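4. Living with the kit

4.1 What we bought and why

I should say up front that I came to the Plavero hand-held gripper kit as a customer, and a slightly grumpy one. Our lab had spent most of the previous year collecting kitchen tasks by driving an arm from a joystick, and I'd grown very tired of it. So when the kit went on sale (a gripper you hold in your fist, a camera on top of it, a charger, and the software to turn what you recorded into something a policy can learn from) I put in an order for two of them and cleared a bench. The invoice is dated Sep 30, 2019, and the boxes turned up in November, after a bit of back and forth over a missing trigger spring.

Section 3 gives the maker's claims in full. What I want to do in this section is go through what it was like to use the thing every working day, because I found the papers on rival kits, the Rotent one included, rather thin on that side. They tell you the success rate of the trained policy and very little about the person who did the demonstrations, and I was that person. So was Birdie Baptiste, who did half of the sessions and disagreed with me on a fair number of points. I've tried to be fair to her where she did.

4.2 The container task

We picked food storage containers as our main test. Everyone in the lab has fought with one, and they are properly awkward for a gripper: see-through, shiny, rounded at the corners, and too wide for small jaws to take across the middle. You have to go for an edge. The task as written on our sheet was to bring the closed jaws up to the side of the container, open them, take hold of the rim, move the container across the table to a taped target in the far corner, and let go. We ran it on a plain white table with the ordinary ceiling lights on, the same lights we'd have if we were just having lunch in there.

Each of us recorded 50 demonstrations with the Plavero kit and then 50 more with the Vastton controller we already owned, in blocks of 10 with a proper rest between blocks. We left the manufacturer's stickers on the lids. I'd wanted to peel them off and Birdie talked me out of it, on the grounds that people at home mostly don't bother, and I've come round to her view.

Figure 6 is from the approach part of the task. I've put it in at this point because most of what I have to say about the jaws and the camera angle makes more sense once you've seen how much of the view the gripper takes up.
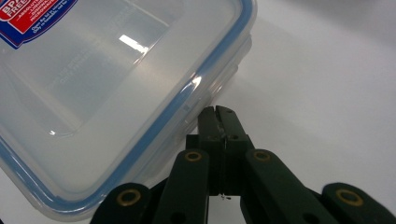
Figure 6. Approach to the container, seen from the kit's own camera. The fingertips are together, just short of the side wall; note the glare on the lid.

4.3 The jaws and the linkage

I like the jaws a lot. The fingertips are plain rectangular blocks in the same dark green as the rest of the gripper, flaring a little at the top, and that flare does more good than I'd expected. It gives you something to sight along when you're coming up to a rim, a bit like the bead on the end of a ruler, and after the first morning I'd stopped thinking about where the tips were. They have small fastener holes in their faces and they mark easily; you can see the scratches and a scuff in Figure 6. It didn't bother us in use, though I'd like to know what a year of it does.

The linkage has brass-coloured rings at the pivots, and the action is lovely, really smooth, with no slop that I could feel through the trigger. Our old home-made gripper (the one described in the Papadopoulos report, for those who've read it) ran its joints plastic on plastic and had gone sticky by the end of its second week. I'd happily pay extra for decent pivots again.

My grumble is with width. The arms spread out to either side of the fingertips, and on a crowded table they knock into things before the tips get anywhere near what you want. Birdie's answer was to come in from higher up and tilt the wrist, and she got very good at it. I never quite did, and my 17 discarded recordings were mostly me clouting the neighbouring object with an outer arm.

4.4 The camera

From where the camera sits you look down on the fingertips with the linkage filling the bottom of the view. For learning that's handy, as the policy always has the tips in roughly the same place and can judge the gap between them and the target. It does mean the object has to share the picture with the gripper, and a big lid soon runs out past the edges.

Clear plastic was the hard bit, and I don't blame the kit for all of it. The lid in Figure 6 throws back a bright white patch from the overhead light, with a smaller glint on the rim, and both of those wander over the surface as your hand moves. The base beneath it is pale and glassy against a white table, so there isn't much to tell the one from the other. What saved us was the light blue seal running round the lid. It's thin, but it's a proper line of colour following just the edge we wanted to grasp, and when we looked at what the trained policy was paying attention to, the seal came up again and again. We'd chosen those containers for being cheap!

The sticker was a different matter. It's red and blue with BPA FREE in big white capitals, easily the loudest thing on the table, and I was fairly sure the policy would latch on to it. In an early training run it did, and would drift towards the labelled corner whichever edge we'd asked for. Turning the containers between demonstrations cured most of that, and I'd now do it from the start with anything that has a label on it. The kit's manual has a page on varying your object positions and says very little on rotation. I've written to them about it.

4.5 Comfort and pace

Against the Vastton controller, the Plavero kit felt far more natural, and both of us were quicker with it by the end of the first block. My wrist did ache in the afternoons. Birdie's didn't, but she holds it lower on the grip than the manual suggests, with her thumb along the side, and when I copied her the ache eased off. The timing results for each block are in Section 5, along with the grip settings we used for the heavier containers.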